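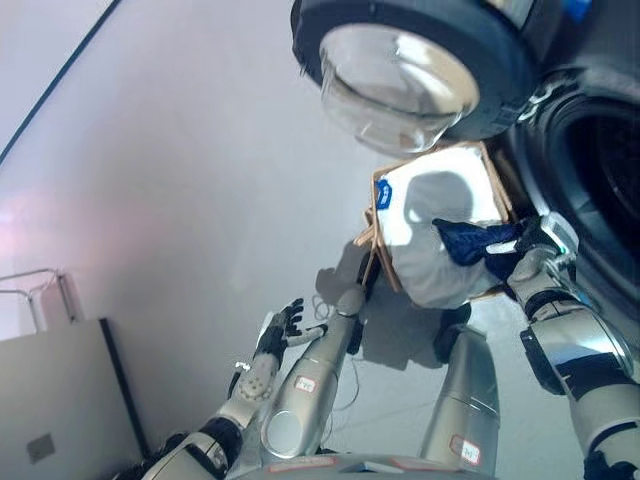 Washing day at Ullow: the right hand has hold of something navy, the left is waiting its turn.

Homa Golestani has a rule for visitors to the laundry bench at Ullow, which is that they may not say "my nan could do that quicker." Everyone says it anyway. I lasted up to 16 minutes.

"Your nan has had practice," she says. "And your nan knows what a sleeve is."

Golestani runs the household chores work at Ullow, a small firm on the edge of Wurnasdale that is trying to find out whether a two-armed robot can be trusted with the washing. The answer on 8 September 2025, when I went to see it, was: some of it, on a good day, if you aren't waiting for the shirt.

The cardboard box was my first disappointment. I had expected something sleeker. "People own boxes," says Golestani. "They own bags and heaps and the chair in the bedroom. If we build it a special tray, all we've got is a robot that can unload a special tray."

Her colleague Kojo Arthur looks after the hands. He talks about cloth the way other people talk about their in-laws. "A cup stays a cup," he says. "You pick it up, it's the same shape as before. You pick up a jumper and now it's a different jumper. Then it gets caught on the door."

The door comes up a lot. It swings, it's see-through in the middle, and it hangs about exactly where an elbow would like to go. Arthur reckons a good part of last January went on the door alone. He doesn't sound bitter -- or he has had time to get over it.

So what can it do? Golestani ticks things off without much ceremony. Taking one item from a box and putting it in the drum: yes, mostly. Two items stuck together: it will happily treat them as one. Socks: "We lose socks. I'm told this is human." Checking pockets: no. Telling wool from something that merely looks like wool: no, and she would like me to stop asking. Deciding whether a thing needs washing at all: "My son is 16 and he can't do that either."

They have logged 2,000 loads of the drum so far, a number she offers with pride until I ask how many went without somebody stepping in. There is a pause. "Fewer," she says.

Paora Lowther has heard all this before. He managed a hotel laundry for eight years and now advises Ullow a couple of days a month, chiefly, he says, by being gloomy. "In a hotel you don't need fingers. You need a big machine and a chute. It's the house that's hard. Every house is a mess in its own way."

Would he buy one? "If it folded," he says. "Loading's the bit I don't mind."

I put this to Golestani, who closes her eyes for a moment. Folding is on the list. It has been on the list for some time, below towels and above duvet covers, and there are no plans to let visitors watch.

"Come back when we've done fitted sheets," says Arthur.

I ask when that might be. He asks whether I can fold one. We leave it there.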